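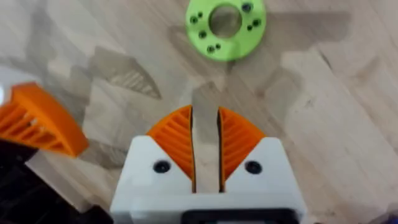 White gripper housing with ribbed orange finger pads, and a green ring on the bench.

Filed under: Workshop Reviews / Robotics

Flarnier Gripper Finger Kit: assessment following shared workshop use

The Illside shared workshop was asked by its members to consider whether the Flarnier finger kit should be kept as the standard fitting on the two bench arms. The kit was purchased at the ordinary price from Zendgate and was used by members during normal sessions from January onwards. The supplier had no sight of this review before publication.

The kit supplies two pairs of ribbed, flexible fingertip pads, the fixings for them, and drawing files for the housings. Purchasers are expected to print the housings themselves or to have them printed. Members intending to buy should note this carefully, as the listing shows a completed gripper and mentions the printing only in its final paragraph.

Assembly

Each housing took 7 hours to print on the workshop machine at the recommended settings. The files were well prepared and required no repair. One housing had to be printed again after it lifted from the bed, a fault which lay with our own machine. Black fixings sit on the front of the housing, and these are easily reached with the arm in its parked position.

The instructions occupy a single folded sheet. They are adequate for a member who has built a gripper before and insufficient for one who has not. In particular, the order in which the pads and the front face are to be fitted is shown by a drawing so small that two members read it in opposite ways. The larger drawing on the supplier's website should be used instead. Fitting the first pair occupied most of an evening; the second was completed in 16 minutes.

The pads must be set parallel before the screws are fully tightened. If this is neglected, thin items are pushed forward out of the grip as the fingers close. The sheet does not mention the matter at all.

Performance in use

The pads were tried with printed parts, pens, sponges and small boxes of components. They bend around a curved surface and hold it with little pressure, and soft items were not marked. Compared with the hard plastic jaws previously fitted, the improvement was considerable, especially where an arm approached an item at a slight angle.

Flat parts remain difficult. A thin ring lying on the bench offers very little for a ribbed pad to hold, and the lower ends of the fingers tend to ride up over the edge. Members had the best results by picking up such parts through the central hole, with one finger inside and one outside. Raising the part on a scrap of card also helped – though this can hardly be called a solution.

Passing a part from one arm to the other was the most demanding task attempted. The flexible pads forgive a small error in position, and that is of real value when two arms must meet over the same piece of bench. They do not forgive a large one. The pads are also wide when fully open, and the arms must be given more room than was needed with the old jaws.
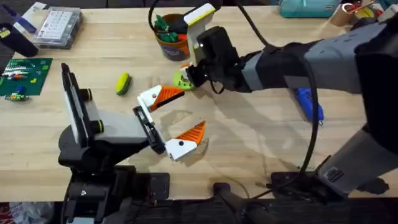 Stevens disagrees on the question of room, and has written to say that the width of the pads is a matter of setting rather than of design: limit the opening in software to what the part needs, and the arms can work as closely as they did before. He adds that he would not return to hard jaws for any task involving a handover.

The point is accepted as far as it goes. Limiting the opening did reduce the contact between fingers when it was tested on our bench, but the limit must be altered for each new part, and members sharing the arms do not always remember to restore it. A note of the current setting is now kept with the booking sheet.

Wear and replacement

After 19 sessions the pads showed slight polishing on the ribs and no splits. Replacement pads are sold only in pairs. Zendgate delivered a spare pair in 5 working days, and the new pads matched the originals in fit and stiffness.

Recommendation

The kit is recommended for shared benches where a variety of small parts is handled and where a printer is available. It is not recommended as a first project, nor for work consisting chiefly of flat sheet parts. The printed instructions should be improved, and the listing should state plainly that the housings are not included. The Illside workshop will retain the kit on both arms and will keep the old jaws in the drawer beneath the bench for members who require them.

Reviewed 2026-09-29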